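Subject: Re: [stulbridge-makers] So when do I get my robot laundry?
From: Solange Bragança
List: stulbridge-makers

Hi all, 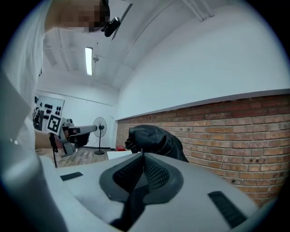

Sorry for the slow answer, August ate me alive. Quoting the bit I wanted to pick up:

> My brother-in-law swears there'll be a machine folding his
> shirts within 2 years. He's seen a video of one doing a towel
> and he's ready to put a deposit down. Solange, you're nearer
> to this stuff than the rest of us. Is he mad? I'd pay 2,000
> for one tomorrow if it did the socks as well.
>
> Hilar

He isn't mad, Hilar, but I'd tell him to hang on to the deposit! I've been helping out with the Fetari lot in the evenings, and what they mostly do is get people to do chores with hand-held grippers so a machine can learn from the recordings. You hold the thing by its handle and pick stuff up with its fingers instead of yours. Sounds like a doddle. Then you try it on anything soft and black and floppy and you want to throw it across the room. I've been dressing myself for decades and I couldn't turn a glove the right way out with two plastic jaws (I did get there in the end, but I had to use my knee).

And that's me, with a working brain and eyes, steering it. The machine has to do the same thing with no idea what a glove is for. Towels are kind to it: flat, square, same both sides. Shirts are a pain, all those sleeves. Socks have to be paired, which I can't manage myself in a bad light, so no, I wouldn't hold out for the socks.

Coutinho reckons you need 3,000 goes at a job before the arm is worth watching, and we'd done 2,000 of the cloth ones when I last asked. It can now pick up a tea towel and put it down somewhere else, folded if you're in a generous mood. Takes it longer than it takes me to make a cup of tea. If you swap the tea towel for a thicker one it gets muddled and starts pinching at the table.

On the shop-floor side I'm more hopeful. Same part, same tray, same spot every time, and that's been done by machines for donkey's years. It's the in-between jobs I'd keep an eye on, things like emptying a mixed crate or bagging up odd shapes. I think we'll see those well before anyone gets their ironing done, as you can at least tidy up a packing bench to suit the robot. Good luck doing that to my bedroom floor.

So my guess for your brother-in-law: something that moves washing from one basket to another, fairly soon, at a silly price. Something that folds a fitted sheet, ask me when I'm retired.

If anybody fancies an evening on the grippers, drop me a line off-list and I'll pass your name on. Wear something you can move your arms in. Your wrists will ache the next day, and mine still click.

Oh, and Hilar, have you still got my long extension lead?

Solange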